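Riis swept the doubleheader from Penard at Makeck Field, 4-1 and 7-6. A few notes from the second game, then I'm off to eat.

Haslinger started on short rest and it showed. He walked the first two hitters in the bottom of the first and was down 3-0 before he got an out on anything but a bunt. He settled after that and gave them 5 innings, which the bullpen needed.

People asked about the bunt. Third baseman was playing back, so I'd call it the right play. It just didn't need to be followed by two more of them in the fourth.

Riis tied it in the sixth on a double down the left field line. The ball kicked off the side wall and the left fielder had to chase it. Runner scored from first standing up. Penard argued it was foul. I was behind the plate, one section over, and thought it was fair by a foot.

Attendance was announced at 1,408 for the day. They sold it as one ticket, so the number covers both games.

Verena Hämmerli called the second game for Mundside radio and did all of it alone – her partner only worked the opener. She had the double called fair before the umpire got his arm out.

Penard went back in front 6-4 in the seventh on a two-run single. The cutoff throw from center went over everyone. That is the third time this month Riis has given away a base on that throw.

Top of the ninth, two on, one out, Penard's closer in for the second time in the same day. He had thrown 18 pitches in the opener. Home run to right center on a fastball that stayed up, 7-6.

I would not have used him again. They have a lefty who hasn't pitched since the last homestand and two of the next three hitters were left-handed. 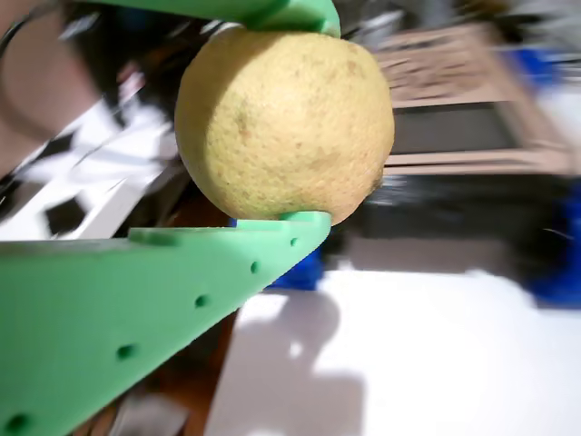

Bottom of the ninth went in order, two grounders and a pop-up to short. Riis is off tomorrow and then has four at home. Haslinger should get his full rest this time.

Recent posts
Riis moves its shortstop back to the leadoff spot
Penard bullpen usage through 204 innings
Makeck Field parking changes for October
Notes from the Mundside broadcast booth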